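Chapter 3
The Ground Between Buildings

Campus plans like to talk about arrival. The word turns up in brochures, in grant requests, and in the captions under drawings where the paving is full of people with coffee. Students of site design should learn early to distrust those drawings. Go and stand in the place on a gray day, and see what the designer left you with once the coffee drinkers are taken out.

The Netimcombe office park is our case for this chapter. Its brief asked for "a green and welcoming edge." A lawn and a row of trees will meet that wording almost anywhere, and so will a light pole with something hung on it.

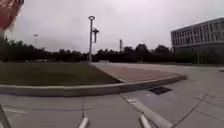

Whether the edge welcomes anyone is a different claim, and the brief gave no way to test it. The planners at Seidel wrote that 60 percent of workers would cross the open ground on foot each day. They did not say how they got the figure. Treat it as a hope.

Paving is where the money goes and where the promises are thinnest. Large concrete slabs are cheap to lay and easy to drive on. They also make a long walk look longer, with the long joints pointing toward a building that is still far off.

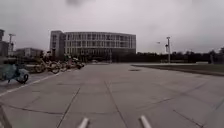 Text by the Cidesska Site Studies Group
Revised May 19, 2022

A curved front is often said to "embrace" the space before it. Be careful with this. A curve that bows toward you can just as well push you away, and at a distance of 100 yards most walkers will notice the shade, the wind and the lack of a bench long before they notice the geometry.

Ask also what the surface is for. Road and plaza can share the same slabs, the same color and the same joints, and then the walker has to guess who goes first.
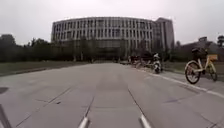

The usual defense is flexibility. Open ground can hold a market, a fair, a fire drill. Zamis, the firm that managed the park's events, listed 12 such uses in its April plan. A list of uses is weak evidence, and you should ask for a log of what took place.

Curbs and planting deserve the same doubt. A low island may guide traffic, or it may be left over from an older layout.
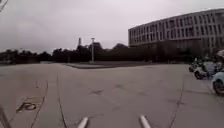
Before reading on, choose an open paved area near you and cross it twice, once in each direction. Write down where you slowed, where you looked for shelter, and which line you took. Section 3.1 compares notes of this kind with the official plan.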